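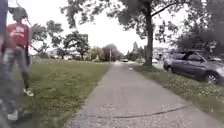 Last changed: 9/23/24 by Tamsin Pruitt

Ticket: Sidewalk rover stops on clear pavement, will not resume
Site: Zuvville, residential route, east leg
Unit: Hutchins 6
Software: Mellusum navigation, field branch
Reported by: Demetrius Dunleavy
Assigned to: Comfort Agyeman
Severity: Medium, raised to High (see Corinne's note)
Status: Fix deployed, monitoring

Problem

The rover drives normally from the corner, then brakes hard and holds with OBSTACLE_NEAR. Nothing is on the concrete in front of it. Pressing Resume on the tablet clears the fault for a second or two, then it comes back. Backing up one rover length and driving forward again gives the same stop at the same crack in the pavement. The only way past it was to switch to manual and walk the unit through.

Happened on 5 of 7 passes. Battery was fine on all of them and the radio link never dropped.

What the attached image shows

The image attached to the ticket is a straight run of sidewalk with grass on both sides. A long dark crack runs diagonally across the near part of the pavement toward the right. There is a small white object on the concrete farther up, paper or a leaf. Someone in a red shirt is walking on the lawn to the left, off the pavement. Overcast sky.

Log, Demetrius

Wiped the camera and both depth windows. No change.

Restarted the navigation process. No change.

Full power cycle, waited for the green light, drove from the corner again. Stopped at the crack.

Moved the walking escort from the left lawn to well behind the rover, in case it was reacting to a person. Still stopped. I think that rules out the person filter but somebody should check me on it.

Drove the same stretch in the opposite direction. No stop. Drove it again, no stop. Those are the two clean passes.

Log, Comfort

Pulled the logs. The person filter is working. It tracks the walker on the grass and marks them as outside the path, and the planner keeps a normal speed. Demetrius is right, it isn't that.

The stop comes from the depth layer. There is a band of cells marked as a raised edge, height 13 cm, lying along the crack. The real pavement has nothing like that height. The white object up ahead never enters the obstacle map at all, so please leave it out of the discussion.

Compared with the July logs from the same leg. Same crack, no raised edge, no stops. The difference is the depth settings file. The field branch picked up the Pliltitz profile, which was made for indoor floors and fills gaps in the depth image from the nearest valid reading. Over a dark, narrow line it fills with bad values and the planner reads them as a curb.

I can't fully explain why it only happens in one direction. The sensor is mounted a little off center and the crack is diagonal, so the angle differs between the two runs. That is a guess.

Note, Corinne Montoya

Raising severity. The stop itself is harmless, but it brakes at full rate with no warning tone. A person following close could walk into the back of it. Until this is closed, escorts stay to the side or at least two rover lengths behind, and the east leg is limited to walking speed. Please do not turn off the depth stop to get through the route. I saw that suggested in chat and the answer is no.

Log, Comfort

Put the outdoor depth profile back on Hutchins 6. Gap filling off, minimum obstacle size unchanged. Replayed the five failed passes against it. No raised edge on any of them.

Also replayed the curb test set to make sure real curbs still stop it. They do.

Log, Juniper Wojcik

Drove the east leg with the new file, both directions, same escort position as the original report. 6 passes, no false stops. Then put the foam block on the pavement past the crack and drove at it. It stopped short of the block with the correct fault code. Removed the block, pressed Resume, it continued.

The warning tone on hard braking is still missing.

Still open

Warning tone: separate ticket, Corinne owns it.

Settings check at startup: the rover should refuse to start outdoors with an indoor profile. Comfort to write it up.

Other units: Tamsin to confirm which profile each one is running before it goes out again.

Speed limit on the east leg stays in place until Corinne lifts it.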